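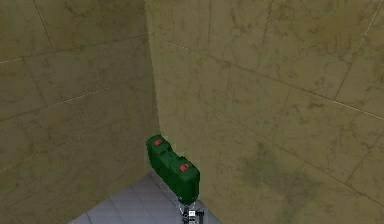 Opened by Isla Te Moana | January 31, 2018 | Queue: Ashby sim, teleop recording | Status: open

Case drifts in the grip during remote demos. Green case task, tiled corner scene. Pick is fine, lift is fine, then as soon as I roll the wrist the case tips and stays tipped. I can finish the demo but the place pose is off and the checker throws it out.

What I have:
- Ashby sim, current build, hand controller on the left desk
- recording through Orkasent, default profile
- 105 demos saved, don't know how many are any good yet
- same operator all the way through (me)

Tried so far: restarted the sim, re-zeroed the controller, swapped the USB cable. No change. Need this set for the October retrain numbers to be redone so a bit stuck.

---
Murray Lowther
Is the tilt there at the moment of grasp or only after? Your shot has it leaning left already, fingers underneath. Send the log for one bad run, don't trim it.

---
Isla Te Moana
After, I think. Log attached, demo 4. Grasp looks square when I close. Then wrist roll and it goes.

---
Murray Lowther
Ok looked. Gripper command goes to closed, then bounces open a hair and closed again, over and over, whole way through the carry. That's your trigger finger, or the trigger itself. Each time it loosens the case turns a bit more. Robot is doing what it's told.

Two things to try, one at a time pls:
1. Turn on trigger latch in the controller settings. One pull = closed, second pull = open.
2. If that doesn't do it, put the deadband up to 238. Default is way too low for the old controllers.

---
Isla Te Moana
Latch on. Much better on the straight lift. Still slips if I roll fast, less then before though. Haven't touched the deadband.

---
Naveed Farooqui
Jumping in. Friction on that case got changed when we brought the asset over from Femby, it's lower than on the other objects. So fast roll will slip even with a clean grip. Don't fix it by gripping harder, the force is capped anyway. Grab higher up. You're holding right at the bottom end and all the weight is swinging above the fingers.

---
Isla Te Moana
Can't get higher from this side, the wrist hits the wall in the corner. Come in from the open side instead?

---
Naveed Farooqui
Yes. Back out, turn the base, come in from the right. And slow on the roll. If the policy learns from you whipping it round it'll whip it round too.

---
Maxine Tamihana
Pls don't delete the old demos. Tag them grip_bounce and leave them in the folder, I want to filter on the command trace and see which ones are usable. Limit per folder is 2,000 so there's plenty room.

---
Isla Te Moana
Tagged. Did a fresh batch from the right side, latch on, slow roll. Case stays put in all but one, and in that one I bumped the wall on the way out. Checker passes the rest. Deadband still at default.

---
Murray Lowther
Leave the deadband then. I'll make latch the default in the Orkasent profile so the next operator doesnt hit this. Keeping the ticket open for the friction value, Naveed has that. Isla, carry on recording.

---
Naveed Farooqui
Friction change needs a rebuild of the scene. Will post the build number in this ticket. Demos recorded before it get their own tag, same as the bounce ones.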